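Traltotus list archive — Home baking and old recipes
Subject: Re: Re: yellow sponge, and what to put it on
From: Brigitta Aigner
Date: 10 June 2020

Severin Prantl wrote:
> I tried the yellow sponge from the Szewczyk booklet twice in March and both
> times it came out tasting fine but with a tough bottom. The booklet says
> "bake until done" and nothing else. Do you line the pan? And does anyone
> still bother to separate the eggs, or is that just an old habit? My mother
> always did, my sister never does, and they both make a better one than me.
>
> Also, you promised us a word on plates.
>
> Severin

Severin, I'm so glad you asked, because I have been baking hardly anything else since spring and I have opinions!

Yes, line the pan. One piece of parchment on the bottom, nothing on the sides, no butter on the sides either. The batter wants something to climb. I greased everything for years (my grandmother greased everything, including things that never went in the oven) and my sponges always slid back down and sat there sulking. Bare sides, and then run a thin knife around once the cake has cooled.

The tough bottom sounds like flour that sank. Sift it over the eggs in three goes and fold from underneath, right down to the bottom of the bowl, with the biggest spoon you own. I use 116 grams of flour, which looks like a silly number, but it's what my old teacup holds when I weigh it, and I've stopped arguing with the teacup. Sugar is 127 grams. Four eggs, a pinch of salt, the zest of a lemon if there is one.

And I do separate the eggs! I tried it both ways on the same afternoon, same oven, same flour. The whole-egg one had a finer crumb and was very nice with jam. The separated one was lighter and a bit more crumbly, and it was gone by supper, so that's the one I make now. If you have a stand mixer and patience you may feel differently. I have a hand whisk and a sore elbow.

Now, plates. I used to serve every cake on white because that's what we had, and a plain yellow sponge on a white plate always looked to me like something from a hospital tray. Then I started putting it on dark green, a deep teal sort of green with a shine to it, and oh, what a difference — the yellow comes right up, and even the thin brown line at the edge looks like you meant it. My table is a pale gray, so the plate does all the work. No icing, no sugar dusting, no doily.

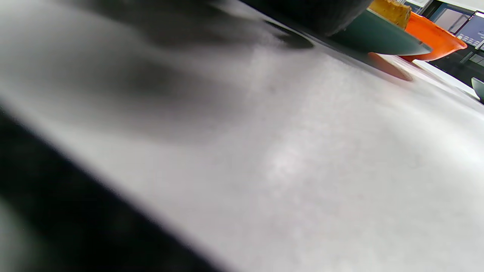 Severin wrote back to me off-list that he is all for green under a lemon cake but would never put chocolate on it, and that his own dark plates show every fork scratch after a year. He wanted to know if a glossy glaze holds up any better than a matte one.

I can only speak for my own cupboard, but I find the glossy ones easier. Matte glaze grabs the metal from the knife and you get those gray pencil marks that take forever to rub off. A paste of baking soda and water helps, with a soft cloth, and go gently. Better still, cut the cake on a board and move the slices over with a wide spatula. I'm with you on chocolate, though. Chocolate goes on cream or on yellow, and poppy seed looks wonderful on almost anything.

One more thing on keeping it. A sponge without butter dries out fast, so put a bowl upside down over the plate as soon as it's cool, and eat it within 2 days. After that, slice it and toast it in a dry pan until the edges brown. With a spoonful of stewed rhubarb I like it better than fresh, which I probably shouldn't admit after all that talk about folding.

For those who asked, the scan of the Szewczyk booklet is in our files section, item 1673. The yellow sponge comes right after the yeast dumplings. Somebody has written "more lemon" in the margin and I agree with them completely.

Who's going to try it on a blue plate and report back?

Brigitta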